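Handout 4: Reading a garment before you touch it
Textile Care and Repair, evening stream
Notes by Adjoa Osei, with corrections from Fuseini Nyarko, who has never met a semicolon he didn't want to move

Bring this sheet to the workroom. Last term's copies went home, lived on fridges and were never seen again.

## Where we got to

Last time we did fibre families and the burn test, and I thank everyone for their restraint with the matches. You should now be able to sort a snippet into cellulose, protein or synthetic with some confidence. Blends will still make a fool of you. They make a fool of me, and I've been at it since the days when the Tirkarel Street laundry still took in hotel linen.

Tonight is about looking. It's the least popular session of the course and there's no equipment to play with until after the tea break.

## The order of inspection

People arrive wanting to talk about stains. The stain is the last thing you look at. Start with the label, if some previous owner hasn't cut it out for being scratchy, and write down what it says even if you don't believe it. Labels are written for the shell fabric as a rule, and lining and padding may have other ideas.

Then construction. Lay the garment flat, face up, closures done up, and go over it with your hands as well as your eyes. Seams first, then stress points: underarm, pocket corners, the base of a zip. Turn it over and do the lot again. Turn it inside out and do it a third time. Yes, a third time, Kwadwo.

Write as you go. A condition report done from memory over a cup of tea is a short story.

## Closures and trims

A zip is three materials pretending to be one: the teeth, the tape and the thread holding the tape in. They shrink at different rates, and the garment records the disagreement as a ripple. Once a zip tape has shrunk, pressing will flatten it for the afternoon and no longer. The proper cure is to unpick and reset, and you should quote for that before you start.

Badges and embroidered patches deserve their own line in the report. The thread may be rayon or polyester, the backing may be fused or only stitched, and the dye in a cheap one can move at temperatures the garment itself would shrug off. Test each colour separately with a damp white cloth. Test the dark ones twice.

On dark synthetics generally, remember that a mark can be three different things: something sitting on the surface, something that has gone into the fibre, or damage to the fibre itself. A navy jacket is a good teacher in this respect. A small brownish spot with a bit of fraying at it goes under "damage, query stain", and you treat it as a hole until you've proved otherwise. Rubbing is how a query becomes a certainty.
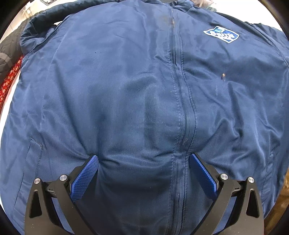 ## Writing it up

Use the workroom form. The headings are fixed and the order matters, as Mohammed-Awal Addo has to type them all into the register and he reads from the top.

1. **Item and colour.** Plain words. "Navy" is fine. "Midnight" is marketing.
2. **Fibre.** From the label, from a test, or unknown. Say which.
3. **Closures and trims.** Type, condition, any distortion.
4. **Marks.** Position first, then size, then colour, then your guess at the cause, with the word *guess* beside it.
5. **Proposed treatment.** Leave blank until you've finished the other four.

Give positions from the wearer's point of view. "Left" means the wearer's left, however the thing is lying on your bench. We've had a perfectly good cuff unpicked over this, and the owner was gracious about it in a way I still think about.

## A worked entry

Register no. 2169, a wool cardigan handed in by Yayra Agyeman for teaching purposes and, I suspect, to get it fixed for nothing.

> Grey wool cardigan, five buttons, one replaced (near match). Label: wool, hand wash. Wearer's right elbow thinned, not yet through. Mark on wearer's left front below the second button, size of a five-cent piece, yellowish. Guess: egg. Treatment: cold water, wool detergent, re-examine dry.

Notice that it says nothing about whether the cardigan is nice. Compare no. 1303, filed in March by a student who shall remain enrolled, which reads in full: "Jumper. Dirty. Lovely colour."

## Before next session

- Inspect one garment of your own and fill in the form. Something you've worn, please, with a bit of history to it.
- Read the chapter on enzymes in the Hona reader. Skip the section on vinegar, with which Fuseini and I both disagree, in different directions.
- If you're borrowing a loupe from the Utton cupboard, sign for it.

Next time: solvents, ventilation, and why the window by the sink has to stay open no matter how cold you are. Bring a jumper. Inspect it first.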